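House Rules for Household Robots
Written guidance is beginning to catch up with machines that sort, fold and carry 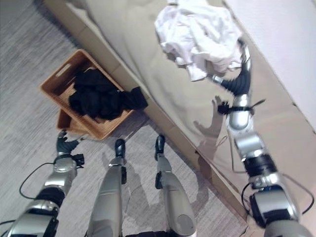 When the Altstead working group published its code of practice in August, the section on laundry ran to 20 clauses, longer than the section on stairs. Bedrooms are crowded places, and a humanoid that handles clothing must reach, bend and turn within a step of furniture.

The code asks operators to keep both feet of the robot on level flooring before either arm is raised above a bed. Baskets should stand where the machine can reach them without twisting, and garments hanging over a rim should be tucked in before the robot walks. External cables are to be checked at the start of each shift.

Plarer, which trains operators, reviewed 1,846 task records against the draft. It found that 38 would have broken the rule on reach, most of them during sorting. The firm now requires a pause of 6 seconds whenever a person enters the room.

Kanaujia, a maker of joint housings, has asked for clearer wording on straps and ties fitted after delivery. The present text says only that they must not catch on fabric – a phrase that leaves much to the inspector.

Comments on the second edition are open to members through the Cluvorari standards office until Wed 30 December.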